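Vrettos hand controller for teaching a robot arm: my review after 30 days
Written by Nayara Bastos, 2023-02-08

I bought the Vrettos hand controller in order to teach our arm small sorting jobs by remote control. Before this I was pushing the arm by hand and saving each position with a button, and for anything more difficult than a straight line it was very tiring. Now I have used the controller every working day for 30 days and I think I can give a fair opinion.

What is in the box

The handle, a base station, one cable of two metres and a printed guide. The guide is short and the English in it is worse than mine. I paid 448 euros in the Ondumo online shop, delivery included. The program must be downloaded, and it asks for an account before you can open it, a thing which I did not like.

Setting up

My colleague Josué Leite made the installation in one afternoon. Most of this time went to the direction of the axes. When you turn the handle to the left, the gripper should also turn to the left, but with the factory settings it did this only if you stand behind the arm. We stand at the side. There is a menu for it, on the third page of the settings, with a name (Frame Offset B) that did not help us at all.

How it feels in the hand

It is light, and the trigger for the fingers is very good. You press a little and the gripper closes a little. With our older Haletti joystick it was open or closed, with nothing in the middle, so we dropped many parts. I could do a clean pick on my second morning. Bindu Fernandes has smaller hands than me and she finds the thumb button too far away, so she uses two hands.

The delay is small when you go slowly. If you move fast the arm comes after you, and then you correct too much, and then it goes past the place. I recommend to lower the speed in the first week, even if it feels silly.

Teaching a real task

Our task is picking blocks from a metal bin. It looks easy, but for a person who works by remote control it has two hard places. The first is a block which rests across another one, because you must come down at the angle of the upper block and not touch the lower. The second is near the walls. They are sloped, and the fingers want to arrive at the same moment as the wall.

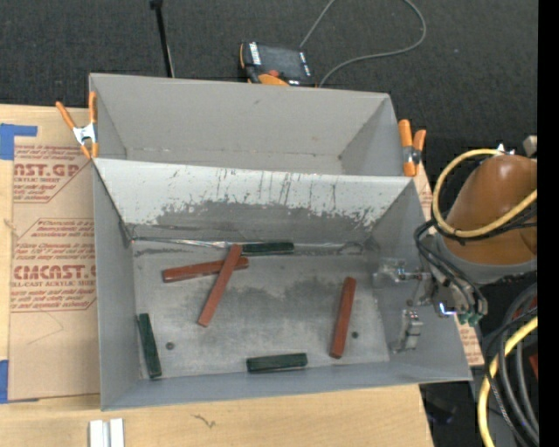 Bin task with six blocks, three of each colour. The two crossed ones are the difficult pick.

For the crossed blocks the handle is really much better than buttons. You turn your wrist until the fingers agree with the block, and you go down. For the block at the left wall I still need several tries, and I delete the bad ones afterwards. Deleting is well made: you see a list of your recordings, you play one, you remove it or keep it. The memory holds 1000 recordings and then you must export.

What I do not like

The wrist lock. When your own wrist cannot turn more, you hold the side button, turn your hand back and continue. Good idea, but when you release the button the gripper makes a small jump. In free air it does not matter. Close to the floor of the bin it matters a lot. I wrote to the support, and a Mr Tarcísio Dantas answered me after two days that a correction is planned for April.

Also the cable is too short for a person who wants to walk to the other side of the table and look.

Who should buy it

If your task is only from point A to point B, stay with the buttons and keep your money. If your parts lie in any direction and you have to record many examples, I would buy it again. Four stars from five. I will change the text when the April version is installed.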